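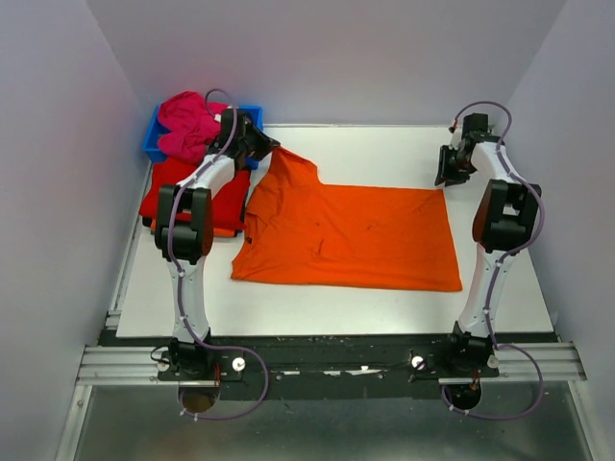

Keeping clean and warm in temporary accommodation — tips from people who've done it

Put together in a hurry before the cold snap, so sorry for the mess. Most of it from Leanne Garside, who did 15 months in one room with two kids.

Washing
No machine? Ask at the day centre first, some do a free load if you book. If not, the bath. Half a scoop of powder, no more, or you'll be rinsing till midnight.
Roll wet stuff in a dry towel and stand on it. Gets nearly as much out as a spin.
Hang things with a gap between. Window open a crack, door shut, even in January.
Never over the heater. Hostels will write you up for it and it's a fire risk besides.

Damp
Wipe the glass every morning. Old T-shirt does it.
Bed a hand's width off the outside wall.
Black spots — take a photo with the date, email it to whoever placed you, keep a copy. Then clean it. Photo FIRST.

Cooking with only a kettle
Couscous, noodles, instant mash, porridge. Couscous wants 100 ml of boiling water to a small teacupful, plate on top, leave it.
Tinned fish keeps, fresh milk doesnt. Long-life in small cartons.
Wide-neck flask if you can get one. Rice left in hot water overnight is NOT safe, please dont.

Bedding
Blankets under you as well as over. Cold comes up through a thin matress.
Shake and air it whenever you can. Fold the dry stuff flat and keep it in a bag off the floor.

Moving at short notice
4 strong bags, not bin liners, they split on the stairs. One for papers and medicine and that one stays with you.
Label everything. Leanne lost a whole bag of school uniform between two placements and never got it back.
Phone charger goes in your coat — always.

More to add on prepay meters when I get a minute.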